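Haldale Reservoir and Intake: Inspection Checklist with Comments

Inspection date: 25 March 2026
Inspecting officer: Oluwaseun Olaniyan
Site reference: 437

This checklist is to be read with the operating manual for the site. Items are marked **Satisfactory**, **Attention** or **Action required**. An item marked Attention will be looked at again at the next routine visit. An item marked Action required must be closed in writing by the operations office at Stamville.

## A. Access and general safety

- [x] Perimeter fence and gates. **Satisfactory.** The padlock on the lower gate has been replaced and both key sets are held at Stamville.
- [x] Life rings and throw lines. **Satisfactory.**
- [ ] Handrail, spillway footbridge. **Attention.** Surface rust at the base of the uprights on the downstream side. The fixings are sound.
- [ ] Warning signs. **Action required.** The deep water sign at the Climwood footpath is missing from its post. A temporary notice was fixed during the visit.

## B. Embankment and spillway

- [x] Crest. **Satisfactory.** No cracking or settlement was seen along its length.
- [ ] Downstream face. **Attention.** Rabbit burrows were found near the left abutment. They are shallow, but the grass around them should be kept short so that any change can be seen.
- [x] Toe drain. **Satisfactory.** The flow was clear, with no sediment in the collecting chamber.
- [ ] Spillway channel. **Action required.** Branches have gathered against the upstream side of the footbridge piers. They are to be removed before the spring releases begin.

## C. Water level and flow measurement

- [x] Main gauge board. **Satisfactory.** Cleaned and read. The level stood at 164 centimetres on the board, and the electronic sensor gave the same figure.
- [ ] Inflow weir, Babalola stream. **Attention.** Gravel has built up behind the weir plate. Readings taken since the winter high flows may overstate the inflow and should be flagged in the record until the gravel has been cleared.
- [x] Rain gauge. **Satisfactory.** Funnel clear, rim level.
- [ ] Data logger. **Action required.** There is a gap of 7 days in the level record for this quarter. The battery was changed on site, but the cause of the gap has not been established.

The gap in the level record matters more than its length would suggest. The inflow forecast issued to downstream users each spring rests on the change in storage from one day to the next, and a missing week must be filled from the hand readings in the site book. Those readings were taken on only three of the days concerned. The forecast for May should therefore be issued with a wider range than usual.
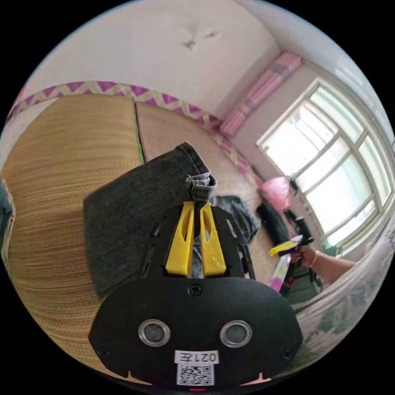
Olaniyan replied that the range should be widened for the Haldale supply only, as the Climwood record is complete and its users should not be asked to plan for a shortage that the figures do not support. The same reply asked that the hand readings be copied to Stamville before any values are filled in, and that filled values be marked as estimates wherever they appear.

Both points are accepted. The operations office will hold the draft forecast until the site book has been checked.

## D. Intake and outlet works

- [x] Upper draw-off valve. **Satisfactory.** Opened and closed through its full travel.
- [ ] Lower draw-off valve. **Attention.** Stiff over the last part of its travel. Grease the spindle and test again.
- [x] Intake screens. **Satisfactory.** Light weed only.
- [ ] Valve house lighting. **Action required.** One fitting has failed above the ladder. The ladder is not to be used without a hand lamp until the fitting is replaced.
- [x] Compensation flow. **Satisfactory.** The release to the stream was above the required minimum when measured.

## E. Actions to be closed

| Item | Action | Responsible |
|---|---|---|
| A | Replace deep water sign, Climwood footpath | Stamville |
| B | Clear branches from spillway piers | Haldale site team |
| C | Find cause of logger gap; copy site book | Stamville |
| D | Replace light fitting, valve house | Haldale site team |

Written confirmation is to quote the site reference and the item letter. Items carried over from the previous checklist: none.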